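Small Kitchen Tips: Drawers, Plates, Sticky Things and the Rest

Long list, no particular order. Skip to what you need.
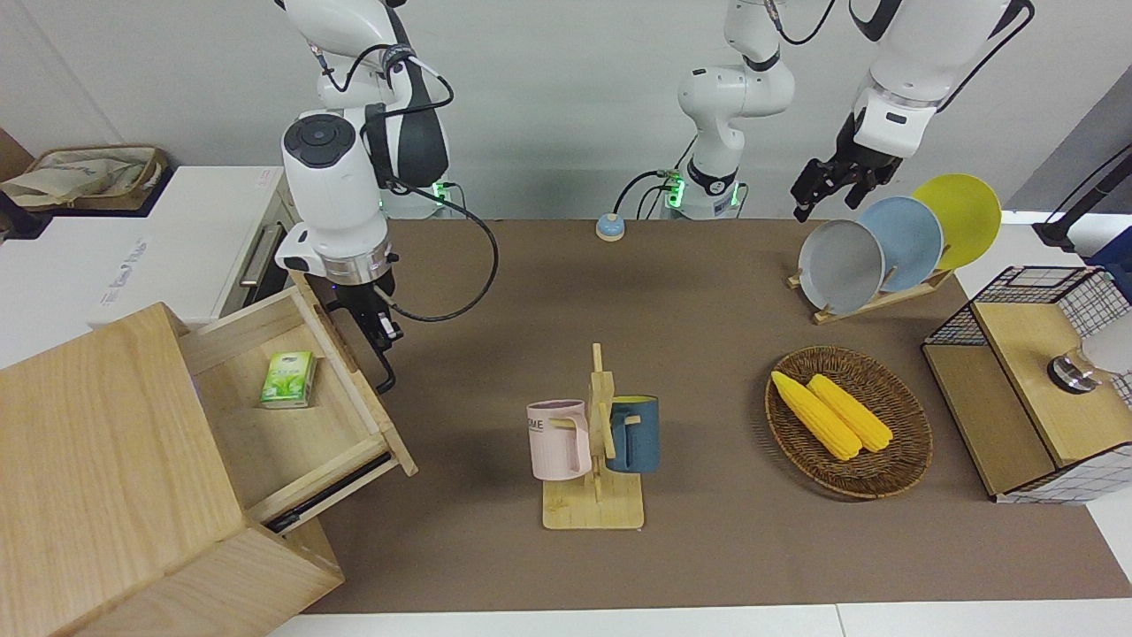 By Areti Pappas
Posted 2024-07-20 in Kitchen | 16 comments

Moved again in the spring, third kitchen in five years, this one in Walham and smaller than the last two. So I've had every drawer out and every shelf wiped and I wrote stuff down as I went. Some of it is my own, some is from readers, some from my aunt who would deny it.

DRAWERS

Wooden drawer that sticks. Pull it all the way out, turn it over, rub a plain white candle along the bottom edges of the sides and along the runners in the cabinet. Work it in and out ten times. Wax again. Bar soap works too but it gets gummy in humid weather, so candle if you have one.

Still sticks after waxing? Look for the shiny spot. That's where it's rubbing. Sand just that bit with 120 grit, a few strokes, try it, a few more. Don't go at it hard, you can't put wood back.

Sticks only in summer. Leave it alone. Wax it and wait for October. If you sand a swollen drawer you get a rattly one all winter. I did this to a dresser once and it still annoys me.

Drawer smells musty. Empty it, wipe with a cloth barely damp with vinegar and water, then outside in the shade for an afternoon. Never stand a drawer in full sun, the bottom panel will cup. Saucer of baking soda in the back corner after that, change it monthly or whenever you remember.

Liners. I've stopped with the sticky kind. Took me a whole evening and a hair dryer to get the last tenant's off. Cut a piece of that rubbery grip mat, lay it in, done. Washes in the sink. Cut it a hair small or it rides up at the front and jams.

Knob spins round and round. Drop of clear nail polish on the screw threads, screw it back in, let it sit overnight. If the hole is stripped: wooden toothpick with a dab of wood glue, snap it off flush, screw back in once it's dry.

Measure before you buy dividers!! Inside width, inside depth, AND inside height. Everyone forgets height. I have a very nice bamboo tray living under the bed.

What goes where. Top drawer by the stove is for what you grab with wet hands. Spatula, tongs, wooden spoon. Birthday candles, takeout menus and the corn holders can go live somewhere else. If you haven't touched it since Thanksgiving it doesn't get a top drawer.

PLATES AND BOWLS

Stack by size, biggest at the bottom, and don't go higher than you can lift with one hand. Past that you start sliding plates out of the middle and that's how rims get chipped.

Nice ones get a paper plate in between. Or a coffee filter for the small ones. Paper towel is fine too but slips.

Standing plates on edge in a rack is great in a deep cupboard, you can pull out just the one. Needs a rack with slots that fit YOUR plates though. Take one to the store with you. People will look. Fine.

Gray marks on white dishes are mostly metal from the forks and knives. Baking soda and a little water, make a paste, rub with a soft cloth. Bad ones need a powdered cleanser, the mild kind, and go easy on anything with a gold rim. Actually don't do the gold rim at all.

Tea stains in mugs. Denture tablet, hot water, go do something else for twenty minutes.

Two glasses stuck together. Cold water in the top one, stand the bottom one in warm water. Warm not boiling. Wiggle, don't yank.

Price sticker goo. Cooking oil, wait, rub, then dish soap. Peanut butter also works but then you've got peanut butter on everything.

THE SINK

Slow drain, not blocked yet. Pull out the strainer and look first. Nine times out of ten it's right there and it's disgusting. Then hot tap water and a good squirt of dish soap, leave it, then more hot water. Plunger next (a clean one just for the sink please). I don't use the chemical stuff, and if you already poured some in, do NOT plunge after. It splashes.

Florian Pichon wrote in to say he keeps an old toothbrush with the handle bent over a flame so it reaches under the tap rim. I tried it with a hair dryer in place of the flame and it took forever but it bent. Very good for the crud behind the faucet.

Sponge. Two minutes soaking in hot soapy water won't fix a smelly one. Toss it. I cut new ones in half with scissors, twice as many and they fit the hand better.

Cloudy faucet. Rag soaked in white vinegar, wrap it round, rubber band, half an hour. Rinse really well. Check your finish first, some of the brushed and colored ones dont like it.

Dish rack feet leave rust rings? Clear nail polish again. Or cut little bits of old hose and push them on.

STOVE AND PANS

Burnt pot. Water to cover the black part, a couple spoons of baking soda, simmer ten minutes, let it cool, wooden spoon. Not for aluminum or nonstick. For nonstick, just soak it, and be patient.

Greasy hood filter. Sink full of the hottest tap water, big squirt of soap, half a cup of baking soda. 15 minutes, brush, rinse, dry it all the way before it goes back. I do ours when I change the clocks because otherwise I'd never.

Cast iron that went rusty: scrub to bare metal with steel wool, dry on the burner, very thin coat of oil and I mean wipe it off like you made a mistake. Upside down in the oven, one hour. People put it at all sorts of temperatures, mine goes in at 450 and it's been ok.

Lids. The tension rod trick, a short curtain rod across the front of a deep drawer, lids stand behind it. Cost me less than lunch.

Sheet pans go sideways next to the oven, standing up. A cheap file sorter from the office aisle holds them.

PANTRY

Jars look lovely, I know. Before you decant anything cut the cooking instructions off the bag and tape them to the back of the jar. Rice, lentils, polenta, all of it. Date too.

Flour goes in the freezer for two days when you get it home, if you've ever had moths. If you haven't, lucky you, do it anyway.

Onions away from potatoes. Bananas away from everything.

Brown sugar gone hard. Slice of bread in the bag overnight. In a hurry, damp paper towel over a bowl of it, 20 seconds in the microwave, check, 20 more.

Spices. Write the month on the lid when you open it. Sniff test once a year, no smell means no taste. I threw out a nutmeg that predated my marriage.

Shelf paper on the top shelf only, plain newspaper works, swap it when it's greasy. The grease goes up so that's where you need it.

COUNTERS AND TABLE

Wooden table with a white ring. Dab of mayonnaise or petroleum jelly, leave it overnight, wipe off in the morning. Works on mine, didn't work on my sister's, hers is older and has some other finish on it.

Scratches in dark wood: walnut meat rubbed along the scratch. Looks silly. Hides a lot. Not if someone in the house has a nut allergy, use a furniture crayon.

Wobbly table. Don't fold up cardboard. Find which leg, tighten everything first, then a felt pad. Then a second felt pad.

Cutting board that slides. Damp dishcloth under it, flat. I'm amazed how many people chase a board round the counter.

Oil your boards with food grade mineral oil, not the olive oil, it goes rancid and you'll smell it. Warm the bottle in a mug of hot water and it soaks in faster.

CLEARING OUT

Sarmīte Ķēniņš sent me hers and it's the one I use now. Box on the floor, everything from one drawer goes in the box. When you need a thing, take it out, use it, and it goes back in the drawer. Whatever is left in the box after a month you give away. She did her whole kitchen like that and got rid of two can openers and a fondue set. I cheated and kept the melon baller.

One drawer per day. Not the whole kitchen. I tried the whole kitchen in one go in the last place and we ate pizza off a suitcase.

Junk drawer, keep it, everybody needs one. But: batteries in a bag with tape on the ends, and keys labeled. Mine had six keys in it and I know what one of them opens.

LAST BITS

Funnel from a paper envelope corner. Snip the tip.
Rubber band round a jar lid for grip.
Freeze leftover broth in muffin tins, pop out, bag.
Shower cap over a bowl in the fridge, wash it, use it again.
Label the shutoff valve under the sink with a tag. You will want it at 2 am some day.
Tape measure stays in the kitchen. Not the garage.
Keep one old towel for breakages. Fold the glass up in it, straight in the trash, towel and all.

Next time the laundry and the hall closet, if I get that far. Send me anything you've got on getting candle wax out of a tablecloth, the iron and brown paper thing left me with a bigger spot then I started with.

COMMENTS (newest first, showing 3)

Keegan Grimshaw
The wax on drawer runners is good but vacuum the runners first. Mine had crumbs in there and I just made crumb paste.

Danai Mitsotakis-Vlachou
What do you do about metal slides? Mine are screechy and candle did nothing.

Areti Pappas
@Danai wipe the old grease off, dry cloth, then a tiny bit of silicone spray on a rag and rub it along. Don't spray it in the drawer. Check for a bent one too, pull it right out and look down the length.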